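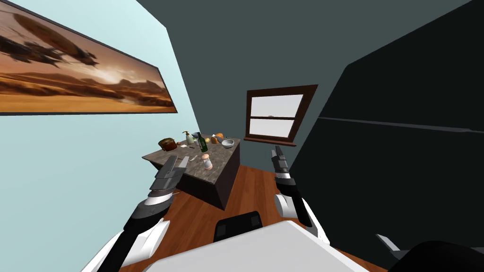 Wovex Penetrating Stone Sealer, Quart

Kitchen > Countertop Care > Sealers > Wovex

Fri 28 June, by Keyvan Hassanpour

Wovex is a water-based sealer for granite, marble, travertine, slate, and unglazed tile. It soaks into the stone and slows down the rate at which oil, wine, coffee, and water get in. It dries clear and leaves no film on the surface. Enuson makes it and sells it in one size, a quart bottle with a flip cap. The price is $54.

The bottle holds enough for 200 square feet of polished granite in one coat. Honed or rough stone drinks up more and will cut that figure, sometimes in half. Most kitchens need two coats on the first treatment and one after that, so one bottle usually lasts through several years of upkeep if the cap is kept clean and closed.

Does your stone need it?

Some granite is so dense that sealer has nowhere to go. If you put it on anyway, it sits on top and dries to a haze that takes an afternoon to remove. Test first.

Pour a tablespoon of plain water on the counter, well away from the sink, and leave it alone for ten minutes. Wipe it up and look at the spot. If the stone has turned darker, water is getting in and the counter will take sealer. If the color is unchanged, wait another ten minutes with fresh water. Still no change means you can leave the stone as it is and test again next year.

Try more than one place. The area by the faucet and the area by the stove wear differently, and two slabs in the same kitchen may come from different blocks. Seams are worth a test too, though the filler in a seam is resin and will not absorb anything.

Wovex is not for engineered quartz, laminate, solid surface, glazed tile, or concrete that already has a topical coating. On those materials it will only smear.

What is in the box

One quart of sealer, two microfiber cloths, a foam applicator pad, and a folded instruction sheet in English and Spanish. The pad can be rinsed and used again. The cloths should go through the wash without fabric softener, which leaves a residue that gets in the way of the sealer.

Earlier boxes came with a spray head. We stopped including it in April. Too much sealer ended up on backsplashes and cabinet doors, and the pad gives a more even coat. If you have an old spray head it will still fit the bottle.

How to apply

Clear the counter completely and wash it with warm water and a few drops of dish soap. Rinse it twice. Soap left on the stone is the most common cause of streaks. Let the counter dry overnight if you can. A counter that feels dry an hour after washing may still be holding water underneath, especially around the sink cutout.

The room should be between 40 and 80 degrees Fahrenheit while you work and until the sealer has cured. Turn off any fan that blows straight across the counter. Direct sun through a window is also a problem in the middle of the day, since the sealer will dry before it has time to soak in.

Shake the bottle. Pour a small puddle, the size of a silver dollar, onto the stone and spread it with the foam pad in overlapping strokes. Work in sections no bigger than you can comfortably reach. The surface should look evenly wet. Add more where it disappears quickly.

Leave it for eight minutes. Do not let it dry on the surface. If a patch starts to look dull before the time is up, go over it with the damp pad.

Wipe off everything that is left with the first cloth, then buff with the second. Turn the cloths often. The counter should feel smooth and dry, with no drag under your hand. If it drags, keep buffing.

Wait two hours and put on the second coat in the same way. Then stay off it. Light use is fine the next morning. Keep oil, citrus, and wine off the stone for a full day, and leave small appliances off it for the same period if you have the room to put them somewhere else.

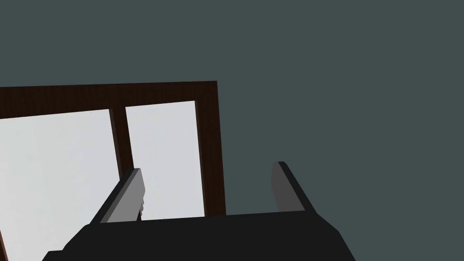 Fixing haze and streaks

Haze means sealer dried on top of the stone. Put a little fresh Wovex on the hazy area, wait one minute, and rub it with a dry cloth. The wet sealer softens the dry sealer and both come off together. This works well in the first couple of days. After that you may need a nonscratch nylon pad and more patience.

Please do not use vinegar, lemon, or a bathroom descaler. Acid will etch marble and travertine at once, and some granites contain minerals that react to it as well. An etch mark is damage to the polish, and sealer will neither prevent it nor repair it. We get more returns over this point than over any other, so it is printed on the bottle in bold.

Everyday cleaning

Warm water and a soft cloth will do for most days. Use a stone cleaner with a neutral pH when there is grease. Dry the counter after you wipe it, particularly in hard water areas, where the white ring around the faucet is mineral scale and has nothing to do with the stone.

Wipe up spills when you see them. A sealed counter gives you more time, and how much depends on the stone. Cooking oil is the hardest on it. If a bottle of oil always stands in the same place, put a saucer or a tray under it.

How often to reseal

Repeat the water test once a year. Many dark granites go three or four years between coats. White marble and limestone in a busy kitchen may need a coat every spring. There is no harm in sealing only the part that needs it, such as the strip in front of the sink, because the finish does not show an edge.

Wovex or Stodance?

We also carry Stodance, a solvent-based sealer from a different maker. It goes deeper into very porous stone and suits outdoor steps and unheated porches. It has a strong smell for the first day and needs open windows and gloves rated for solvents. For an indoor kitchen we suggest Wovex. The two should not be layered. If your counter has been treated with Stodance, wait until it fails the water test before you switch.

Specifications

Maker: Enuson
Type: water-based, penetrating
Size: one quart
Coverage: 200 square feet per coat on polished granite
Working temperature: 40 to 80 degrees F
Finish: no change in color or gloss
Odor: slight, gone when dry
Gloves: recommended
Food contact: suitable once fully cured
Storage: upright, cap closed, above freezing
Shelf life: two years unopened, one year opened

A bottle that has frozen will have white flakes in it after it thaws. Shaking will not bring it back. Take it to your local household waste drop-off and do not pour it down the drain.

Shipping and returns

Orders placed before noon leave the same day. We do not ship Wovex by air. During cold spells we hold orders going to northern states until the weather lets up, and we will email you if yours is one of them.

Unopened bottles can be sent back within a month for a full refund. If you have opened the bottle and the stone turned out not to need it, write to us before sending anything. Oisín Tully handles returns and can usually settle it the same day. Have your order number ready, and a note of which stone you have if you know it.

Replacement foam pads and cloths are sold separately on the accessories page.

Contact us | Shipping | Returns | © Enuson. All rights reserved. | Back to top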